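**Magnesium tablets and thyroid medicine, how far apart?**

Ilse Buschmann, 2018-08-20

I take levothyroxine first thing in the morning and have done for years. My sister has put me on to the Kramer magnesium tablets, 200 mg, the slow-release ones in the tub of 56. The leaflet says "with food" and nothing else about timing. At the moment I have one with breakfast, half an hour after the thyroid tablet. Is that long enough? I also get a bit of an upset stomach from them, if that matters.

**Pernero**

Half an hour is too short. Magnesium can stop the levothyroxine being absorbed properly, and the usual advice is to leave at least four hours between them. Calcium and iron are the same. I have my thyroid tablet when I get up and the magnesium with my evening meal -- easy to remember, and my blood tests have been steady.

Tell the surgery you've started it. They may want to repeat your bloods, as you've been taking the two close together.
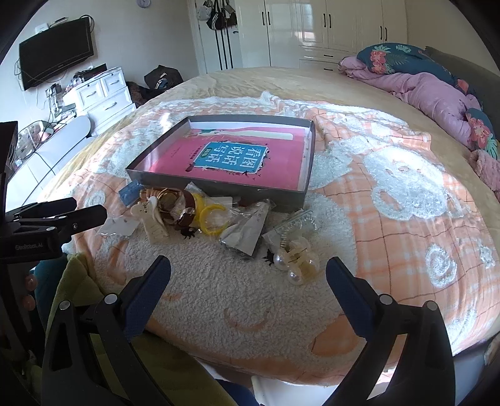

Can a slow-release tablet be cut in half to make it easier on the stomach?

Leave it whole unless the leaflet says it can be split. The coating is there to let the contents out slowly, and cutting it can release the lot at once. A lower strength tablet is a better way to cut down. Ask the pharmacist which form is in yours as well, as magnesium oxide upsets some people more than citrate does.

**Benedikt Görtz**

I stopped buying tablets and get the Clondano powder now, £19 but it lasts. Goes in water, tastes of lemon. Never had any trouble with it. Don't take thyroid tablets myself so can't help with that part.

The chemist in Utham had it on offer last October, 2 for the price of one, might be worth asking if they do it again.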